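Search the archive

On 7/24/19 Hortensia Retamal wrote:
> Is the Ateş trio still on at Florkbridge? And do we bring chairs?

Yes, still on! Doors at 6, and Saadet opens with two songs on her own (the slow one too, I begged).

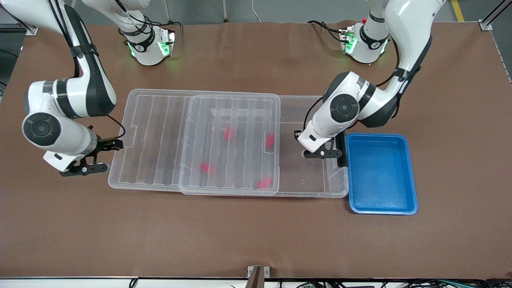

Clear bin and blue tray on the table

Chairs, yes please, the hall has only 43. Gönül's bringing the spare mic stands and I've got the cables, so just bring yourselves and a cushion!

Nermin

Last updated 7 hours ago
6 comments | 21 shares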